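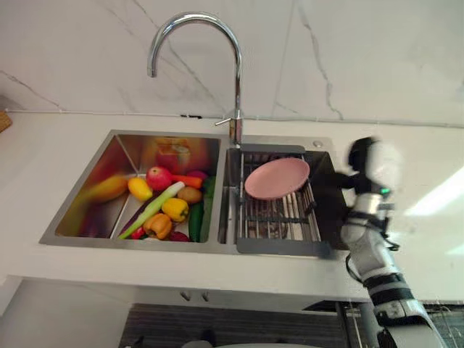 # About Curnodico

Curnodico helps small and mid-sized organizations find out whether their customer data has leaked, and what to do in the first days after it has. We work mostly with dental offices, regional retailers, credit unions and school districts. Most of them have an IT person or a small IT team, and very few have anyone whose whole job is security.

The company was started by Ostap Ostapchuk and Zlata Hrytsenko. Ostap had been running mail servers for a hosting company, and Zlata was handling fraud complaints at a payments firm. They kept seeing the same email addresses and passwords show up in both places. Their first product was a script that compared a client's staff list with known leaked credentials and sent a plain text report every morning at 6. Several of our oldest clients still get that report in its original format.

## What we do

**Leak monitoring.** Our monitoring service is called Muven. It watches paste sites, public file shares and open messaging channels for email domains, phone number ranges and account numbers that belong to our clients. We do not buy stolen data. If a seller posts a free sample, we check the sample and report what we find.

**Incident help.** Clients can call us at any hour. An analyst will help you work out what was exposed, which accounts to lock and which notices you may have to send. We are not a law firm, and we will tell you when you need one.

**Staff training.** Sessions run 56 minutes, which fits into a class period at the school districts we serve. We cover password managers, fake login pages and SIM swap calls.
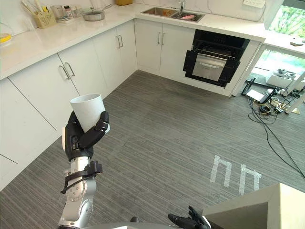 *White fittings along two walls of the kitchen.*

## Who we are

Hrefna Þórarinsdóttir leads the analyst team and writes most of our client bulletins. Gerrit Shabalala runs engineering and maintains Movano, the internal tool we use to sort duplicate records out of old leaks. Miroslava Stelmakh manages client accounts and is the person you will probably talk to first. 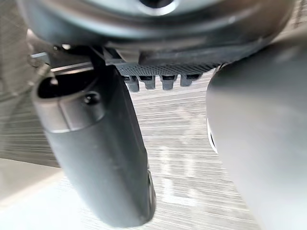 *Close-up: the toothed rack, with four teeth.*

## How we handle your data

We store hashed versions of the addresses and phone numbers you ask us to watch. The plain versions stay with you. Alerts go only to the contacts you name, and you can change those contacts in the client portal or by phone after a callback check.
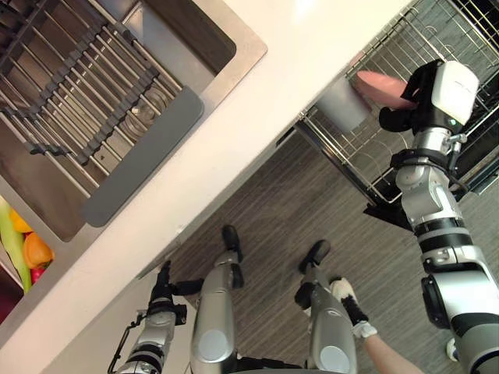

When a contract ends, we delete your watch list within 2 business days and send a written confirmation. Incident notes are kept longer if your insurer or regulator requires it. The retention period is written into each contract.

## Working with us

We currently monitor 914 domains. Standard plans cover organizations with up to 200 staff accounts, and larger groups are quoted separately. New clients get a baseline report before monitoring begins, so old leaks can be told apart from new ones.

Security researchers who find a problem in our portal can report it through the contact form under "Disclosure." Hrefna's team reads those messages. Please leave out any customer records and describe where you found them instead.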